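탕비실 귀리, 한 달째 접히지 않는 봉지

인쇄하기 | 이메일로 보내기

Lumthorpe 건물 3층 탕비실에서 아침 식사 문제가 다시 도마에 올랐다. 정확히 말하면 아침 식사를 담은 봉지 문제다. 4월 들어 이 층 사람들이 가장 오래 이야기한 주제는 예산도, 엘리베이터 점검도 아니고 귀리 봉지를 어떻게 닫아 둘 것인가였다.

발단은 월초에 시작된 '귀리 모임'이다. 편의점 삼각김밥에 지친 직원 몇이 돈을 모아 대용량 귀리를 사 두고 오전 8시 전에 출근한 사람부터 한 그릇씩 먹기로 했다. 취지는 건전했고 첫 주에는 사내 게시판에 응원 댓글까지 달렸다. 둘째 주부터는 댓글의 성격이 달라졌다. 봉지가 열려 있다, 조리대에 귀리가 흩어져 있다, 누가 내 숟가락을 썼다는 내용이 대부분이었다. 마지막 건은 아직 해결되지 않았다.

모임이 고른 제품은 퀘이커(桂格)의 호주산 귀리다. 초록 띠에 '澳洲燕麦'와 '纤薄大片'이라고 적혀 있는데, 앞은 호주 귀리, 뒤는 얇고 큰 플레이크라는 뜻이다. 중국어를 읽는 직원이 적은 층이라 처음에는 봉투에 그려진 귀리 더미만 보고 내용물을 짐작한 사람이 많았다. 덕분에 찬물에 불려 먹는 파와 냄비에 끓이는 파가 갈렸고, 두 파는 지금도 전자레인지 앞에서 가벼운 목례만 나눈다. 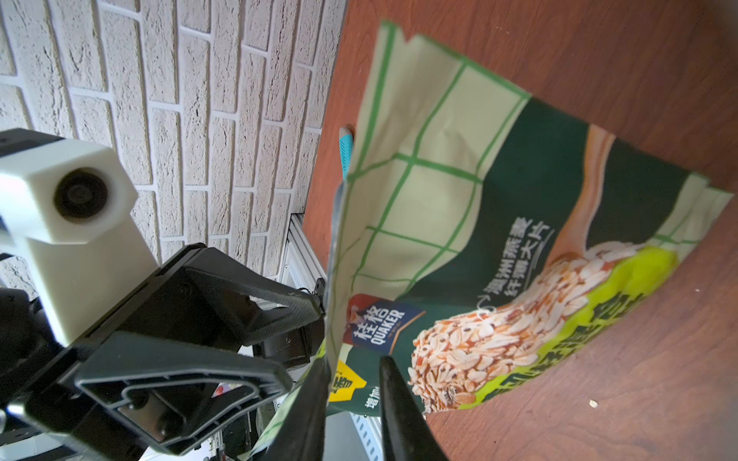 문제의 핵심은 입구다. 비닐 봉투는 한 번 뜯으면 스스로 닫힐 생각이 없다. 접어 두면 펴지고, 눌러 두면 옆으로 눕는다. 고무줄을 쓰자는 의견이 먼저 나왔으나 탕비실의 고무줄은 놓아두는 속도보다 빠르게 사라졌다. 다음으로 나온 문구용 집게는 총무 쪽 서류철에서 빌려 온 것이 들통나 사흘 만에 반납됐다. 빨래집게를 가져온 사람도 있었는데, 기능은 훌륭했지만 외부 손님이 온 날 보기에 좋지 않다는 이유로 서랍에 들어갔다.

밀폐 용기로 옮기자는 주장은 가장 상식적이면서 가장 인기가 없다. 관리 담당 부서가 Mostier에서 견적을 받아 본 결과 층 전체 용기 교체에 1708유로가 든다는 답이 돌아왔다. 귀리 몇 봉지를 담기에는 다소 웅장한 금액이다. 견적에는 라벨 제작과 '보관 동선 상담'이 포함돼 있었다. 동선이라고 해 봐야 조리대에서 찬장까지 두 걸음이라는 지적이 나왔고, 상담은 우선 제외하기로 했다. 작은 용기 몇 개만 사는 대안은 255유로로 줄었지만 여전히 결재가 나지 않았다.

그사이 모임은 자체 규정을 만들었다. 한 끼는 75그램, 봉지는 입구의 공기를 빼고 두 번 접어 세워 둘 것, 그릇은 먹은 사람이 씻을 것. 종이 한 장에 적어 찬장 문 안쪽에 붙였는데, 찬장을 열지 않는 사람에게는 보이지 않는다는 것이 이 규정의 유일한 약점이다. 75그램이 너무 적다는 항의도 접수됐다. 항의한 쪽은 우유를 뺀 무게인지 확인해 달라고 했고, 답변은 목요일로 미뤄졌다.

그릇 이야기도 빼놓을 수 없다. 탕비실에는 원래 흰 그릇이 한 벌 있었으나 회의 간식용으로 하나둘 불려 나간 뒤 돌아오지 않았다. 요즘 자주 쓰이는 것은 몬스테라풍 초록 잎사귀 무늬가 들어간 작고 둥근 사기그릇이다. 같은 건물 Fleury 꽃집의 개업 기념품이라는 설이 유력하지만 꽃집에서는 그릇을 돌린 기억이 없다고 한다. 출처가 어디든 귀리 한 끼를 담기에는 크기가 알맞다는 평이 많고, 아침 8시 10분이면 이미 누군가의 손에 들려 있다. 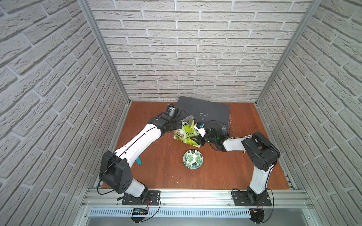
나뭇결 상판 위의 잎사귀 무늬 그릇과 그 뒤쪽의 연두색 봉지.

간식 봉지도 이참에 정리 대상에 올랐다. 귀리만 단속하는 것은 형평에 어긋난다는 의견 때문이다. 입이 벌어진 과자 봉지가 며칠씩 남아 있는 일은 귀리 모임이 생기기 전부터 있었고, 마지막 한 줌을 남겨 두는 것으로 봉지를 버릴 의무를 피하는 관행도 뿌리가 깊다. 모임 측은 '한 줌 이하는 연 사람이 끝낸다'는 조항을 추가하자고 제안했다. 한 줌의 크기를 두고는 손이 큰 직원들의 반발이 예상된다.

아래층 Amdale 쪽 사무실에서는 벌써 같은 규정을 베껴 갔다. 다만 그쪽은 귀리 대신 그래놀라를 먹고, 그래놀라는 지퍼가 달린 봉투에 들어 있다. 이 소식이 전해지자 3층 게시판에는 다음 구매 때 지퍼 달린 제품을 사면 되지 않느냐는 글이 올라왔다. 지금까지 달린 답글 가운데 반대는 없으나, 남은 귀리를 먼저 다 먹어야 한다는 조건이 붙었다. 찬장에는 뜯지 않은 봉지가 아직 있다.

귀리 모임은 목요일 오전 8시에 탕비실에서 열린다. 안건은 봉지 집게 공동 구매, 한 끼 분량 조정, 그리고 숟가락 건이다. 참석자는 각자 그릇을 가져와야 한다.

관련 기사
- 회의실 간식 그릇, 어디까지 갔나
- 전자레인지 앞 대기 줄, 오전 8시가 가장 길어
- Fleury 꽃집, 1층 로비 화분 교체
- Amdale 사무실의 그래놀라 실험
- 냉장고 이름표, 이번에는 떨어지지 않는 것으로

문의: Lumthorpe 건물 소식 편집부(3층 게시판 옆 우편함) | © Lumthorpe 건물 소식. 무단 전재 금지 | 맨 위로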